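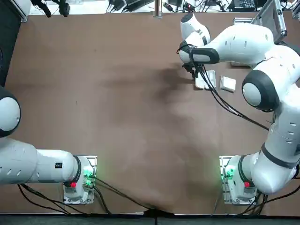 Tomomi Takagi asked me over coffee why anybody needs a whole talk on setting out a table and packing a case, when you could just put the things in and close the lid. I told her I would open with her question, so there it is, and thank you, Tomomi!

Keeping a Packing Table
Speaker notes, Edmund Stępień, March

(Wait for the door to close. Water is on the left.)

Good morning, and thank you for coming out so early to the Parnard room, which I know is a climb. I've been packing supply cases for longer than I like to admit, first at Bielecka and then at Parnstead, and last year we sent out 447 of them. I still enjoy it. There's a real pleasure in a case that closes without leaning on it.

Start with the table, always. I like a big plain one, brown or tan, something a white box or a white packet shows up against. At Bielecka we had a white table for a while and I spent half my life patting it like a man looking for his glasses. (Pause, they usually laugh.) 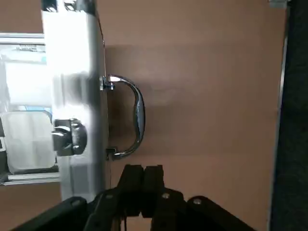 Then the cabinets. Please go and try your own handles when you get home! A pull handle should give you room for your whole hand, gloves and all, and if it wobbles, tighten the screws before you load a single shelf. We lost most of a morning at Parnstead to one loose handle and a drawer of gauze behind it. Keep the thing you reach for most at elbow height, and let the odds and ends go up top.

Small open trays and dishes next. I'm very fond of these. Square ones sit better side by side than round ones, and a shallow one lets you see when it's run out.

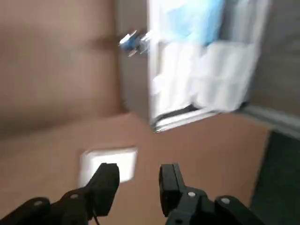

Give each one its own bit of table and leave a hand's width between neighbors. I used to crowd them together, thinking I was being tidy, and then I'd knock two over reaching for a third. (If time, tell the Plondo story, the short version.)

Now the case itself. Lay it open at one end of the table, lid flat back if the hinge allows, so you aren't reaching across it for everything else. Wrapped packages go in stacks, flat sides together, and anything wide and soft, a pad for instance, gets its own spot.
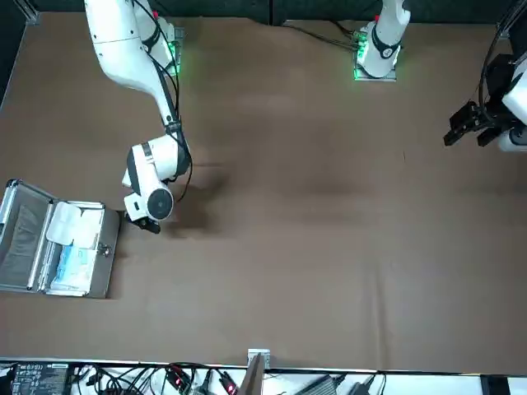 Check the latch before you carry it anywhere. I mean it, check it twice. Our list at Parnstead has 9 lines and the latch is on there two times.

(Questions. Handouts are by the coat rack.)

Contact: Edmund Stępień, Parnstead, ext. 657 | © Parnstead | Back to top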